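I've been having the same argument with my friend Giuliana Cárdenas since August, and I'd like to put my side down in writing before she wears me out.

Giuliana says kitchen-table science ought to look like fun. Stickers, a jumble of jars, a plastic volcano with a face on it. I used to agree! I ran our after-school club in Rodgate that way for five years, with everything out on the table at once (vinegar, string, three sorts of funnel, somebody's sandwich) and children elbowing each other to get at the good stuff. It was cheerful and I went home shattered, and if you asked any of them what we'd done they'd tell you about the sandwich.

So now I'm on the side of the bare table. Plain white if you can get it, with plain walls behind, and hardly anything out. Colour is most of what a beginner has to go on, and it needs some peace and quiet around it. A bit of red-orange at the bottom of a tube, a shallow puddle of green in a beaker, and your eye goes straight there.
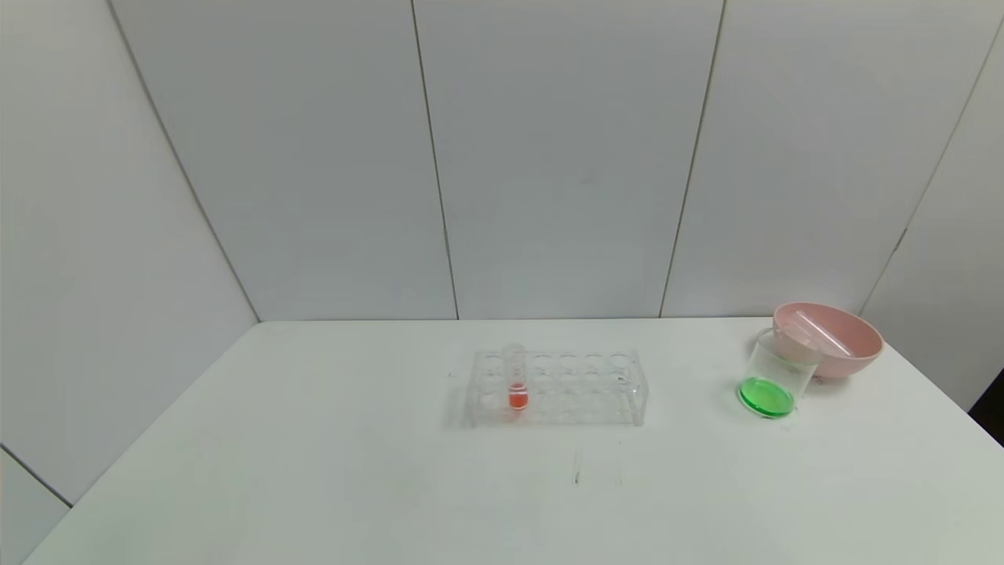
## But isn't it a bit cold?

Giuliana's word is "dentist". Fair enough, I wouldn't want to eat my tea in there. But children don't seem to mind it half as much as grown-ups do. Nele Seidel, who is 11 and hates being told to look at things, spent ages peering through a clear rack the other week and drawing the holes as they looked from the side, one layer over the other. I'd never have got that out of her with the volcano on the table.

I do like a clear rack, by the way. The wooden ones are handsomer, and I had a lovely one, but they hide the bottom of the tube, and with a small amount of liquid the bottom of the tube is the whole show.

What I will give Giuliana is the cupboard. Mine is a disgrace, and all that calm on the table only means the mess has moved two feet to the left. She's welcome to come and sort it out, and she can bring her stickers.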